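Print this page | E-mail this page

Setting Up a Small Cooking Station on a Table

These instructions cover a table used as a second work surface, with a countertop toaster oven, one or two pans, and storage for plates and mugs. They assume a flat top, a wall outlet within reach of the oven cord, and no overhead cabinets. The same layout works on a counter if the depth is at least 21 inches.

What you need

Toaster oven with its manual
Heat-resistant mat, large enough to go under the oven and the pans together
Saucepan with lid
Upright plate stand, wood or wire
Mug tree
Damp cloth and dry cloth
Tape measure

Step 1. Clear and clean the surface

Take everything off the table. Wipe it with the damp cloth and dry it fully. Grit left under a mat will scratch a painted or coated top, and moisture trapped there can lift the finish. Check for rocking by pressing on each corner in turn. Correct any movement at the legs before you go on.

Step 2. Lay the mat

Place the mat parallel to the front edge. Leave a strip of bare table at one end for the oven cord. If the mat came rolled, let it lie flat under a few heavy books for 30 minutes. The Prinosley 2223 mat used in our Wunstead kitchen needed overnight. A mat that still curls at the corners should not go under an oven.

Step 3. Position the toaster oven

Set the oven at the end of the mat nearest the outlet. Read the clearance figures in the manual and measure them on both sides, at the back, and above. Manuals differ on this point and the manual always wins.

Turn the oven so that the door opens over the mat and not over the edge of the table. With the door fully down, there should be room in front of it to set a hot tray. On a long, narrow table this often means the front faces along the table instead of toward you. The controls are then reached from the side -- try them in that position before deciding.

Keep the cord off the mat. When the oven is not in use, unplug it, let it cool, and coil the cord loosely on the bare table. Do not wrap it around the body.

Step 4. Place the pans

Saucepans go toward the back. Point the handle away from the front edge so that it cannot be caught by a sleeve. Lids can lie flat on the mat with the knob up. Move the lid out of the way before lowering the oven door.

Step 5. Place the plate stand and mug tree

Put the plate stand at the opposite end from the oven. Plates stand on edge, one to a slot. Start with a single plate and check that it does not lean -- some stands, the Stusex among them, are cut for a thicker rim and hold thin plates loosely.

The mug tree goes near the front, where mugs can be lifted off without reaching over a pan. Load the lower pegs first and alternate sides. A tree with all its mugs on one side will tip.

Step 6. Check the layout

Stand where you normally work. Reach for each item and return it. Nothing should have to be moved in order to open the oven, apart from the lid. If two items collide, move the smaller one.
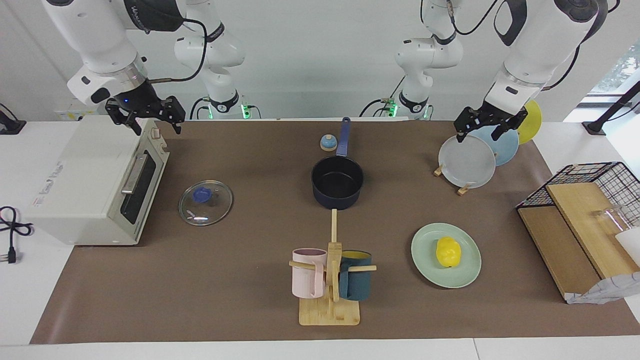 Step 7. Mark the positions

Once the layout is settled, put a small piece of masking tape on the table at each corner of the mat. Lift the mat for cleaning every week or so and set it back to the marks.

Print this page | E-mail this page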